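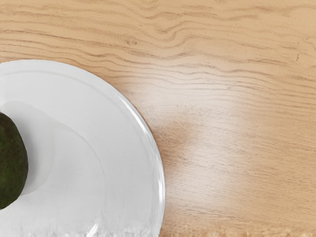
The Lekari tabletop comparison is a benchmark procedure for robotic grippers, run in simulation and used to rank end effectors, wrist cameras and arm controllers on household picking tasks. It was developed by the Chisholm laboratory and is distributed with the Dreltik simulator. The current edition is dated September 15, 2025.

Background

Earlier gripper trials at Chisholm used machined blocks and cylinders. Scores from these trials were a poor guide to performance on food and crockery, where surfaces curve in two directions and the allowed contact force is low. The Lekari procedure replaced the blocks with rendered kitchen objects. One of its standard layouts places a single avocado on a white plate with a raised rim, on a wooden table.

Procedure

Each gripper is mounted on the same simulated arm and driven by the same position controller. A trial begins with the arm at its rest pose. The gripper must close on the object, lift it clear of the plate and hold it until the controller reports a stable load. Contact with the plate is logged separately and does not end the trial. A full run consists of 3,000 trials per gripper, with the object's position and rotation drawn from a fixed list so that all grippers face identical starts.

Wrist camera views are stored with each trial. Lighting is varied between blocks, and glare on the tabletop and shadows on the plate are left uncorrected. Camera settings may be compared by repeating a block with the gripper unchanged.

Results

In the first published comparison, the Gusterus parallel gripper completed 1,978 trials. A two-finger adaptive design from the same maker completed more lifts but touched the plate in 657 of them. Most failures of the parallel gripper were slips during the lift, with the fingers closed above the widest part of the object.

Limitations

Skin friction is modelled as a single value, and the object does not deform. Version 2 of the procedure, planned for December, adds a soft contact model. Scores from the two versions will be listed separately.

See also

Grasp planning
Parallel gripper
Wrist camera calibration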